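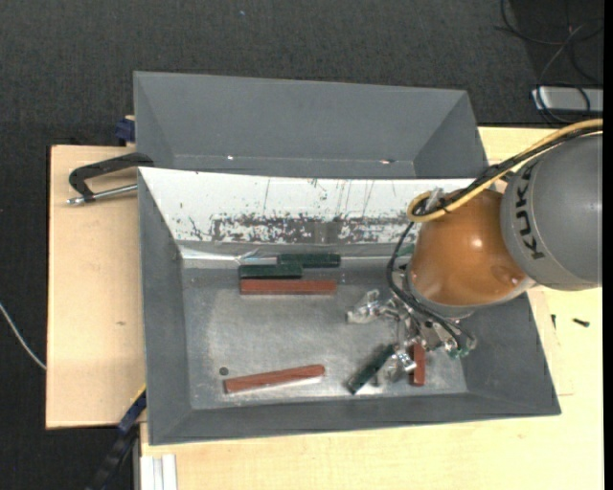
Is a scuffed storage bin worth keeping?

Usually it is, provided the base still sits flat and the corners haven't split. Scratches alone are a poor reason to buy another.

Worn Bins: a gallery page
25 December 2018

I have been reading a lot of advice on storage lately, and most of it seems to be written by people who want to sell me storage. The Olatunji catalogue came through the door in November with 40 pages of tubs, trays and crates, every one of them spotless and most of them holding three rolled towels. I don't own three matching towels. What I wanted to know was what a bin looks like after it has had things dragged in and out of it for a good while, and the catalogue was no help at all.

So the page is given over to wear. Click for the large version if your connection is up to it.

Grey bin, sloping sides, with a second grey one directly behind. Look at the white panel at the rear: dark scratched-off patches in a band along the lower middle, thin upright scratches and specks above. The floor has gone cloudy and scuffed, but it still has a bit of shine to it. Red blocks and green blocks for colour, three of each. Pale wood underneath.

Detail to look for: the crinkled shiny strip along the bottom of the white panel, towards the left. It looks like tape to me, clear or silver, and I have never trusted tape in a bin. It picks up fluff along the edge and then it picks up everything else.

Second detail: the small round dark spot in the lower left of the floor. Hole or disc, I can't decide. If it's a hole, somebody with a bag of lentils is going to be disappointed. Blocks won't care.

Some notes on bins, for anyone still reading

Sloping sides. The sellers say they make it easier to reach in. Maybe so. They also mean the bottom is smaller than the top, and the size printed on the label is nearly always the top. I measured mine at home and lost 9 centimetres of length between the rim and the floor. If you are buying for a shelf, measure the rim. If you are buying for what goes inside, measure the floor, and don't believe the label about either.

Grey. I am told grey hides dirt. It hides grey dirt. Flour, chalk and plaster dust show up on it beautifully, and so does anything yellow. I will give it this much – it doesn't go that sad cream colour that white plastic goes by a window.

Liners. I tried the Pamotow liner, the cut-to-size sort, on the strength of a very confident leaflet. It slid about. I cut a second piece more carefully and that one slid about too, only less. A liner is one more thing to wash, and small blocks and bricks get underneath the edges. My bins have gone without since.

Scratches. There is a school of thought, strong on the Citthorpe swap page, that a scratched bin should be sanded and painted. I did one. It took most of a weekend, it looked very smart, and then the paint came off on the first thing with a corner. I wouldn't do it again and I wouldn't pay anyone else to. Wash it, dry it and put the things back in.

Blocks. Plain coloured blocks are the hardest test I know of for a bin, short of tools. They have corners, they get tipped out all at once, and they go back from a height. Any bin that has had 7 years of blocks at my house has a floor you could use as a map. It also still holds blocks, and I have stopped asking for more than that.

Pairs. Buy two the same, even if you only need one. I resisted this for ages as it sounded like something from the catalogue, but the Brovside shop changed the shape of theirs after a year and my odd one has never stacked with anything. Two bins that match can stand one behind the other and share a board.

Lids. I have 25 lids in the cupboard under the stairs and I couldn't tell you what half of them fit. No further comment on lids.

Prices. The cheapest bin I own cracked at the handle. So did the dearest. The ones in the middle are fine so far, though I'd want a few more winters before I recommended them, and I'm suspicious of anybody who recommends one sooner.

If you have a properly knackered bin still in daily use, send a picture of the floor of it, please, and the corners if you can get the light right. New ones not wanted.

Back to the gallery index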